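I went along to the Manow open day on 9th June, mostly for the free sausage, and ended up staying the whole arvo! The big draw was a simulator demo by Dudás, run up on a screen at the back of the hall. Two white robot arms, one equipment rack, and a lot of us squinting.

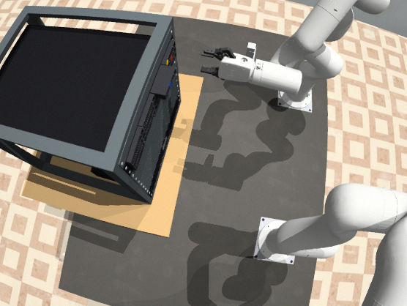 I'd paid four bucks for parking and reckon I got my money's worth. They had 60 chairs out and people were still standing along the wall (me included, with a coffee I'd forgotten to drink).

The software is called Polline, and it lets you try out rack jobs before any real gear gets touched. Coloured dots and all.

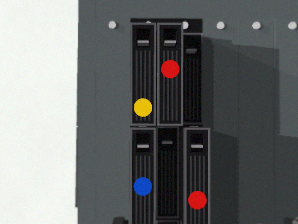

A kid near me wanted to know if the arms ever get bored. Fair question! After that it was over to the slow, fiddly bit, with the gripper right up at the side of the rack.
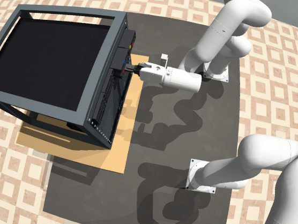 ## Missed it?

There's another one in July, over at the Rusell building, and they've got room for 200 this time. Get in early if you want a seat.
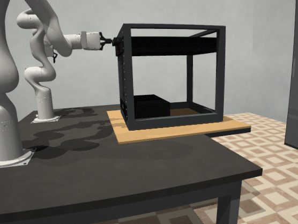

I'm planning to drag my brother along, and the 44 bus stops right out front, so I can skip the parking.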